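Setting Up a Pick Check in the Nevberg Simulator

Nevberg is sold as a simulation add-on for two-fingered grippers. The steps below cover one grasp check with the Ofori object pack, written for release 11. The license for a single workstation is 2,790 dollars.

1. Load the work cell

Open the cell with the white tables and delete any leftover parts. Set the physics rate before importing the object – changing it later resets the contact settings.

2. Check the lift

Run the arm to the hold position and pause. The item should hang clear of the table, with a soft shadow on the surface under it. If the mesh passes through a finger pad, raise the contact stiffness to 8 and run again. 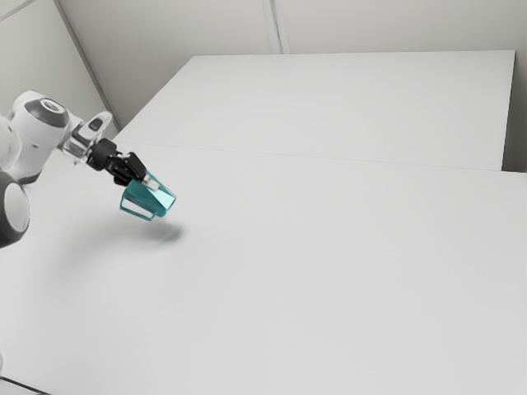

3. Check the grip angle

Turn the view until both the handle and the base of the pitcher can be seen. Note the tilt of the body in the log. A tilted object is not a fault by itself, but the angle should stay the same through a hold of 10 seconds.

Translucent materials can hide small overlaps. Switch to solid shading if the contact point is hard to read. 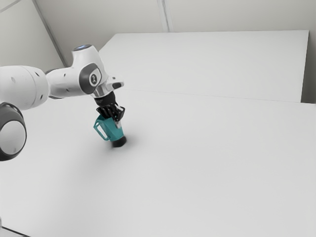

Teal pitcher tilted beneath the gripper, handle to the left.

4. Save the run

Export the joint log and the contact log together. The replay tool will not open one without the other.

Jabari Were, 9/11/22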